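Budgeting for hand-held grippers for a laundry folding project – how many do we need?

Posted in Home Robotics > Buying and Planning

Béla Bodnár

Hi all! Our makers' club in Derimby wants to teach a small arm to pick up and fold clothes, and we've been given a budget of $2,000 to get going. The plan is to record people doing the job with hand-held grippers first, then buy the arm next year. I'm really excited about it, but I keep changing my mind on the split. Do I get 4 cheap grippers so more people can record at once, or 2 better ones with spare fingers? Also, does it matter what we practise on?

Skedwood

Go with two good ones! We did our first round in a spare bedroom and the thing that slowed us down was never the number of grippers. It was finger pads wearing smooth, pivots working loose, and full memory cards. Buy spare pads and pins on the same order, as shipping on a second parcel hurts. 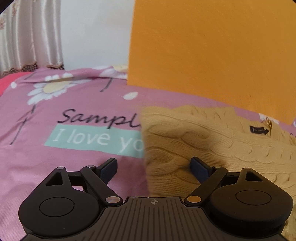

For things to practise on, spend almost nothing. Raid the cupboard for a chunky cable-knit sweater, a printed bed sheet and something plain. Thick knits and thin cotton behave so differently in the fingers that you'll learn heaps from just those. Check the opening width before you pay, too – ours was fine for a sleeve and hopeless for a rolled-up jumper.

My split would be half on the grippers and spares, a quarter on storage and a decent computer upgrade, and keep the rest in the bank until you know what's annoying you.

Nolesstead

depends on the arm. ask the seller if the same fingers fit both

Rattana Pongsiri

Seconding the question about matching fingers, it's a big one. Pick the arm now even if you can't buy it until December, then choose grippers to suit. We did it backwards and had to redo a lot of recording with a different finger shape.

I'd also set aside 10 per cent for repairs. And do try one before ordering if any club near you has one. The weight adds up over an afternoon, and our smaller members needed a break well before the rest of us. Such a fun project though – please post how the folding goes!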